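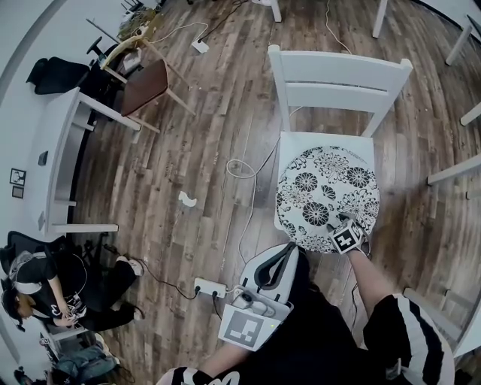 Demonstration notes, September

The second round of hand-held demos for Kelatach is done. Same idea as the Vuvthorpe set: the operator carries the gripper and does the task, and the policy is trained on the recorded poses. Square markers give the pose reference. I keep the recording rate at 60 Hz and throw out any take with a tracking gap longer than 2 frames.

Target is 1000 usable takes. Each one runs 18 seconds at most. Longer takes mostly contain hesitation, and the policy learns the hesitation very well.

The finger pads are gray with a mesh texture, and they face each other across a narrow gap. I log the gap at the start of every take, fully open and fully closed, and the Fallito script rescales the width from those two values.
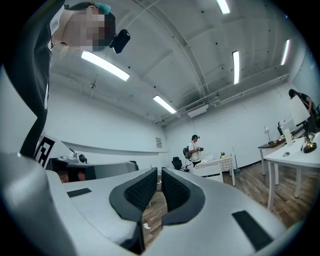
Open items

Clock offset between head camera and gripper camera drifts over a long session. Resync at each battery change for now.

Poulain export still drops the last pose of a take. Workaround is to hold still before stopping.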